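Thread: Bishop's letter on the water bill, did anyone read the whole thing?

pewsitter_lee
Sep 16, 2018
So our diocesan paper, the Desden Register, ran the bishop's letter on the county water bill, and by coffee hour half my parish had decided he'd gone full progressive. I read all of it twice. Most of it is about who owes what to the people living downstream in Lastley, and there's a long bit on property rights that the headline skipped completely! My brother-in-law is thrilled with it, my choir director is furious, and I'd bet neither one got past the first column.

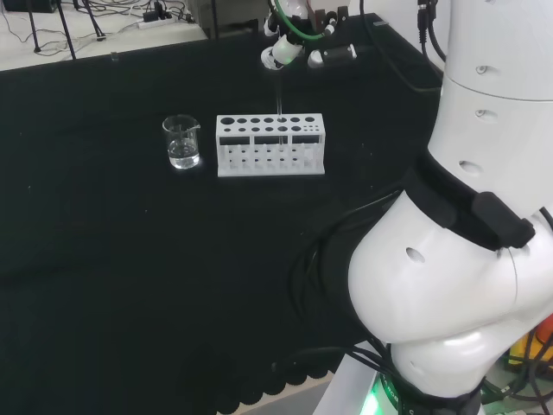

clandia_girl
I got past the first column and I still think he picked a side. You don't name one bill, by number, three weeks before a vote and then call it general teaching. I'd say the same if it were a bill I liked.

pewsitter_lee
Fair, but he names it to say what he *doesn't* like in it too. Paragraph 2 is pretty rough on the fee schedule.

oldmissal
He's allowed to have an opinion on clean water. We have 600 families in our parish and plenty of them are on wells. What bugs me is the timing, same as clandia_girl. It could have come out last December when the county first held hearings.

tworowsback
Disagree with both of you. In December it would have sunk without a trace (remember the housing letter? me neither). And the Weerakoon amendment didn't exist then, so he'd have been writing about a different bill.

clandia_girl
OK, I forgot about the amendment. Still don't love it.
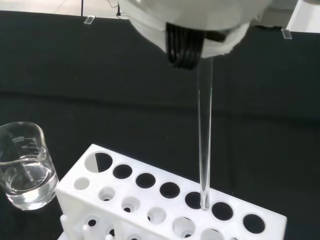 tworowsback
That's the citation for anyone who wants the full text, the website only has the short version. The part people keep quoting is near the bottom and it reads very differently with the sentence before it left in.

oldmissal
Thanks, found mine in the recycling. You're right about the sentence before. I'm still writing to the editor about that headline.

pewsitter_lee
Please do! I counted 179 comments under the short version last night and they were mostly people yelling about the headline. I'm going to bring my copy on coffee morning and leave it by the donuts.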